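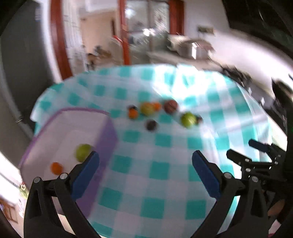 Checkered cloth on the table, purple-rimmed bin on the left.

Balls keep drifting on a tablecloth, and sun fading

I run a sorting table for my kids and a couple of neighbors' kids. We use a plastic bin and a mix of balls, orange, green, yellowish and dark brown, on a teal and white checkered cloth. Two problems. The cloth wrinkles and the balls end up sitting in the folds or rolling off. Also the sun comes in on the far side and I'm worried the teal will fade. I don't want to give up the cloth, the bare table is too slippery. Any ideas? The youngest is 6.

Posted by Reet Kairys, 2 Sep 2018

momex_home
Put a non-slip rug pad under the cloth. Cut it a couple of inches smaller than the tabletop so it doesn't show. Then pull the cloth tight and use tablecloth clips at the edge. You have a hanging corner on the left, so start there and work around to the other side. I did this in July and I've only had to straighten mine a few times.

For rolling off, lay a length of pool noodle along the edge, slit down one side. Kids can still reach over it.

For the sun, move the table or pull a shade. Cotton will fade sooner or later if it gets sun every day. You can turn the cloth halfway every week so it at least fades evenly.

Ukico
just use a tray

chien450
A tray works but then they all bunch up in one corner and the kids have less to reach for. I would iron the cloth first. The folds down the right side look like storage creases to me and those won't pull out with clips. Medium heat, a little steam, check the label in case it's vinyl or polyester. After that roll it on a cardboard tube and don't fold it.

Also put the bin on the pad too or it will slide when somebody leans on it.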